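Jodano Ren Hardcover Notebook, Red
Item no. 1171-R

Home / Paper Goods / Bound Notebooks / Ren

Bound notebook with a stiff cover, rounded corners and ribbon bookmark. Part of the Ren line, for desk and field notes. The book opens flat from the first signature to the last without breaking the spine.

Block
The text block is sewn in signatures and glued to a cloth liner at the spine. Paper is cream, uncoated, and takes fountain pen, ballpoint and pencil. Felt markers with an alcohol base will bleed through and are not recommended. Pages are numbered at the outer foot. The last 6 leaves are perforated 2 mm from the gutter.

Cover
Board core with a textured synthetic covering in deep red. The lettering on the front is blind embossed, with no foil or ink, and reads only at a low angle of light. The cover projects past the page edges on the three open sides. Surface scuffs appear with normal handling and show as lighter streaks under side lighting. They do not affect the board.
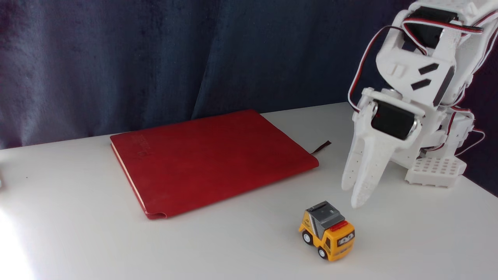

Ren notebook in red, closed, with ribbon bookmark.

Bookmark
One woven ribbon, dark brown, fixed at the head of the spine. Ends are heat cut. If the ribbon frays, trim at an angle and seal with clear glue.

Specifications
Series: Ren
Color: red
Binding: sewn, hardcover
Corners: rounded
Ruling: blank or 6 mm lined
Page color: cream
Weight: about 141 g
Bookmark: 1 ribbon
Pack quantity: 1 (shop carton: 6)

Care
Wipe the cover with a dry or slightly damp cloth. Do not use solvent cleaners. Store flat or upright with support on both sides. Corners of the cover may lift after storage in a humid room; place the closed book under an even weight for 2 days.

Ordering
Lined and blank versions share the same cover and must be ordered by suffix: -RL for lined, -RB for blank. Orders without a suffix ship as lined. Custom embossing is available on full cartons. Send artwork as a single-color vector file to Hiyori Noguchi at the Sandon sales desk. Minimum line width for embossing is 0.5 mm; finer lines will close up in the textured covering.

Revision notes
The ribbon was changed from black to dark brown in March. Remaining stock with the black ribbon is sold under the old item number until used up. Dimensions and paper are unchanged.

Page updated December 21, 2023

Related items
Ren Pocket Notebook
Ren Pen Loop, adhesive
Furneo Desk Tray, single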